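Filed under: Club Business / Meeting Minutes

Kikell Motor Club – monthly meeting, October

Started 7:10 pm, back room at Fatmont. Quorum met. Last month's minutes read and passed, one fix – the tire vendor is Pruveo, not Pruvio.

Fall show and shine

Date holds. Field at Gudeta is ours from 6 am, gates to the public at 9. Cap stays at 511 cars, same as last year. Long talk on whether trucks get their own row or go in with the rest by year. Voted: own row, near the food end. Lowered trucks go in with customs. Anybody who doesn't like where they are parked can ask at the tent, but no moving cars after 8:30.

Roll-in order was a mess last time. Trailers came in with the drive-ins and backed up the road past the light. This year trailers use the north gate only, unload, then leave the trailer in the gravel lot. Signs needed. Two people said they would paint them, didn't settle which.

Classes – now 14. Added one for wagons, and split the imports at 1990. Best Paint dropped as its own class, folded into Best in Show scoring. Some grumbling. Vote was close but it passed.

Judging sheets need a redo. Engine bay points were counted twice on the old sheet. New draft to go around before next meeting. Three judges per class, no judging your own class, no judging a car you sold in the last year. 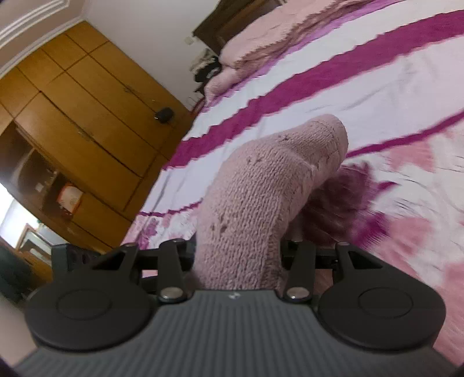
Pink knit sock, bedroom.

Money

Deposit on the field paid. Still owe the balance, $1000, before roll-in. Entry fee stays where it is for members, goes up $3 for non members. Motion to charge for spectators failed again.

Pruveo offered a set of tires for the raffle if their banner goes by the main gate. Accepted. Banner has to be up and down same day per the field rules. Need somone to call them back on sizes – last time we raffled a set that fit hardly anything in the club.

Winter cruise

Route from Kikell out to the lake and back, same as before, or the new one over the ridge. Ridge road is nicer but no gas after the turnoff and the older cars don't love the grade. Tabled. Bring ideas for a lunch stop with a lot big enough, the diner said no to us this time.

Noise

Got a letter from the neighbors at Fatmont on revving in the lot after meetings. Fair enough. Please just start up and go. Burnouts leaving the lot – first time a warning, second time you're out for the season. Passed, all in favor.

Other stuff

– Club jackets: reorder only if enough people want one, sheet is by the door.
– Loaner tools: torque wrench and the low jack are both still out. Bring them back please, no questions.
– Web page still has the spring flyer on it. Needs to come down.
– Question on insurance for the winter storage units. Will check the policy and report back next month.

Next meeting same place, same time. Bring judging sheet coments in writing.

Adjourned 8:45 pm.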